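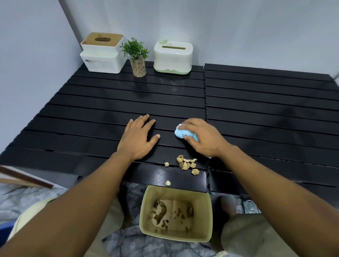 Section 4: Positioning, levelling and first use

This section applies to the Rarkus bench scale as supplied by Fliswood to schools, kitchens and community stores. It should be read before the scale is switched on for the first time. Staff who have used an earlier model should note that the levelling procedure has changed.

4.1 Choosing a position

The scale must stand on a firm, level surface, away from open windows, fans and heaters. Moving air will cause the reading to drift. Do not place the scale next to a refrigerator or any other equipment that vibrates.

If the scale has been stored in a cold place, leave it unpacked in the room for two hours before connecting the power supply.

4.2 Levelling

1. Remove the weighing pan and the transport screw beneath it. Keep the screw. It must be refitted whenever the scale is sent away for service.

2. Place the scale in its working position and look at the bubble at the rear of the base.

3. Turn the front feet until the bubble rests inside the ring. Turning a foot clockwise lowers that corner.

4. Turn the rear feet until they touch the surface, then press lightly on each corner in turn. The scale must not rock.

5. Refit the pan. It should turn freely and should not touch the draught ring.

Note: The bubble should be checked each time the scale is moved, even by a small distance.

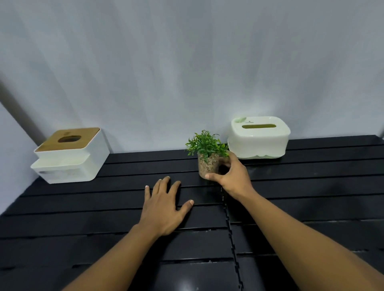 The accuracy of the scale depends on all four feet being evenly supported. The feet are narrow, and a foot that rests partly over a gap may settle during use and alter the reading. Solid worktops present no difficulty. On a slatted tabletop like this one, where thin grooves run between long panels, place the levelling board supplied with the scale on the table first, and level the scale on the board. The board has a non-slip underside and should not be replaced with card or folded cloth.

4.3 Switching on and checking

1. Connect the power supply and press the ON key. All parts of the display will light briefly.

2. Wait until the display shows zero. If it does not, press the ZERO key once with the pan empty.

3. Place the 1000 g check weight in the centre of the pan and wait for the stable mark to appear.

4. Compare the reading with the value on the calibration card. A difference of up to 2 g is acceptable.

5. If the difference is greater, repeat the levelling steps and check again. If the fault remains, follow the calibration procedure in Section 5.

Caution: Handle the check weight by the knob only. Marks left by fingers will in time affect its value.

Caution: Do not drop items on to the pan or lift the scale by it. Damage to the load cell is not covered by the warranty – see Section 8.

4.4 Records

The result of the first check should be entered on the calibration card, signed and dated. Completed cards should be sent to Larysa Vakulenko, Technical Services, Fliswood.

Issued 27 October 2018. Approved by Petro Sirko.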